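Chapter 4
What Did the Robot Do?

By the end of this chapter you should be able to:
write down what a robot did without saying more than you know
tell a success rate from a success story
set the rules for a trial before the trial begins
spot the help that people give a machine without noticing

Most school robotics projects end with a video. The video is short, there is music on it, and the robot does the thing it was built to do. Everybody claps. If you have sat through a few of these evenings you will have started to wonder how many times the thing went wrong first, and who moved the cup a little to the left between takes.

This chapter is for people who wonder about that. It will not make you popular in your club.

We begin with the Lendcombe project, which we shall come back to in Chapters 5 and 9. A group of 14 students set out to get a pair of robot arms to do kitchen jobs: putting plates in a rack, hanging up mugs, moving food in and out of a basket. Their first report said that the arms "can tidy a kitchen". Their teacher, Corina Filip, sent it back with one question in the margin. Which kitchen?

It was a fair question. The students had run the plate task 36 times. In 28 of those runs a plate ended up standing in the rack. That sounds healthy, and the group wrote it up as "works nearly every time". But when they went back to the notebook, they found that a run had only been counted if the arm got as far as closing on the plate. Runs where it missed altogether were marked "restart" and left out. Nobody had meant to cheat. They had simply never agreed what a run was.

There was a second problem. The same student set the table each time and put the plate down in nearly the same spot. When a student from the Plivach club was asked to lay it out instead, without being shown how, the results got worse at once. So what had the first set of runs measured? Partly the robot, and partly one careful person's habits.

Keep this in mind as you look at Figure 4.1. A picture of a tidy table with two arms over it is pleasant to look at, and it is very weak evidence. It cannot tell you who or what put the plates in the rack.

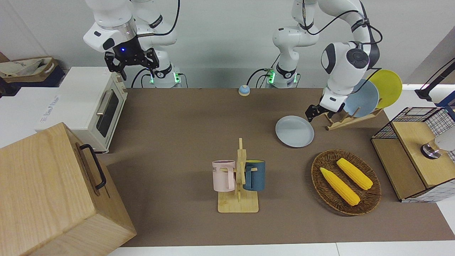

Figure 4.1 The kitchen task table, with one gripper at the dish rack and the other arm raised.

Before you read on, write two sentences about Figure 4.1. In the first, put only what the picture shows. In the second, put something you believe about it but cannot check from the picture. Swap with a partner and see whether they would move anything from your first sentence into your second. In our experience they usually will. Words such as "placing", "sorting" and "learning" are the worst offenders.

4.1 Deciding what counts

A trial needs a start, an end and a rule for failure, and all three must be on paper before the power goes on. We will use the form known as the Nanayakkara sheet, printed at the back of this book. It has a column headed "Human help". Students tend to leave it blank. Fill it in every time, even if all you did was straighten a mug.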